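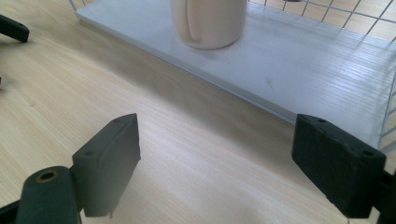

Zlata wanted to know, five minutes before the end last time, why anyone would bother learning to hang curtains when you can buy the panels ready-made and be done by lunch. Fair question! I gave her a bad answer because I was already packing up, so let me try again on paper.

Ready-made panels come in a handful of lengths, and your window doesn't care what those lengths are. Most of the sad curtains I get called out to look at are perfectly nice fabric hung at the wrong height. So this handout is mostly about measuring, and we'll get to fabric after the break.

## Measure from the rod, never from the frame

Put the rod up first (or at least mark the wall where it's going). I like it well above the window frame, closer to the ceiling than you'd think, and sticking out past the frame on both sides so the open curtains sit against wall and don't eat your daylight.

Then measure from the rod down to the floor. Do it on the left, in the middle and on the right. Old floors slope, and I've been burned by this more than once. My own living room is 237 cm on one side and 236 on the other, which you can live with. Oksana's hallway was a lot worse and we ended up hemming each panel separately.

Metal tape only, please. The cloth ones stretch.

## Where should the bottom go?

- **Just off the floor:** tidy, good for doors you use every day, easy to vacuum under
- **Kissing the floor:** my favorite, but you have to be accurate
- **Puddled:** lovely in a bedroom, a pain with a dog
- **Sill length:** kitchens, and windows over a radiator

Stopping halfway between the sill and the floor is the one I'd talk you out of. It looks like the pants shrank.

## Fullness

This is the part people skimp on. Your fabric should be about twice as wide as the rod, and for sheers I go up to two and a half times. Say the rod is 127 cm: double it and you need 254 cm of finished width, before side hems. Split that into two panels and each one is 127 cm again, so it's an easy one to check in your head.

Add your side hems after you've doubled, not before. Maya and I disagree about bottom hems (she does a single deep one, I do a double, it hangs better in my opinion) and you're welcome to pick a side.

## Lining

Yes, nearly always. Unlined cotton fades on the sunny side and goes limp. A plain cream lining is fine for most rooms, blackout for bedrooms, and interlining if you have a drafty window and the patience. Remember that interlined curtains are heavy, so check your brackets and what they're screwed into!

## For next time

1. Measure one window at home, three drops, and write all of them down even if they match.
2. Work out the finished width using the double rule.
3. Bring a fabric scrap you love and one you're unsure of. We'll hold both up to the light and see how they fold.

If you've already bought ready-mades, bring those in too, still in the packet if you can. Half of them can be rescued with a new hem and a higher rod.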